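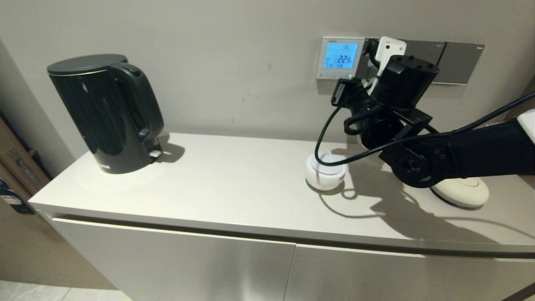

Retro Nollus, fuga en el cilindro del cazo
Foro > Maquinaria y obra > Averías

tornillo_flojo
Buenas. Retro Nollus con 1213 horas, pierde aceite por el vástago del cazo. En Prokthorpe me piden cambiar el cilindro entero. ¿No vale con el kit de juntas? Tengo zanja el viernes y voy justo

zanjas_sur
Kit y listo. Dos horas de faena. Lo del cilindro entero es por vender

MolaElGasoil
Depende. Si el vástago está rayado te comes las juntas en 60 horas, a mi me pasó. Pásale la uña antes de comprar nada

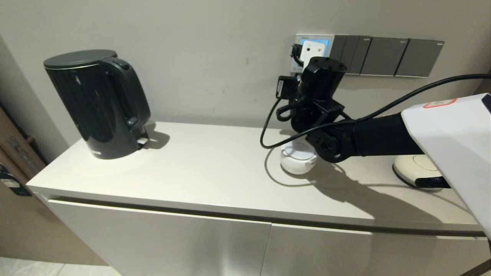

y mira tambien los bulones, si hay holgura trabaja torcido y vuelta a empezar — engrase cada mañana, no cuando chirría

zanjas_sur
Rayado fino se pule y aguanta. Llevo años así

MolaElGasoil
Aguanta hasta que no. No estoy de acuerdo

tornillo_flojo
Pasada la uña, hay una marca pero casi ni se nota. Pido el kit de Arum, el de Sakai tarda mas. Ya dire algo

zanjas_sur
Cambia el rascador tb, q viene en el kit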